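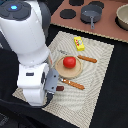 Tomato on the round plate, woven mat set at an angle.

Datasets > Tabletop > Vallis Place Settings
Filed under: food & kitchen, small things
Last updated: July

# Vallis Place Settings

Small table layouts on dark cloth – 4000 stills, 24 layouts, and I love every one!
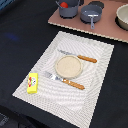 Cutlery labels name the piece first, then the handle. A knife and fork with matching orange-brown handles, like these, share one set tag.

## Cookware 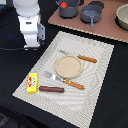
Pot, frying pan and brown board.

Pans get their own folder – start there, it's great fun.
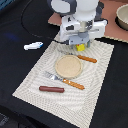 Bowls are in there too, under `bowls/`. Corrections to the Devholm list, please.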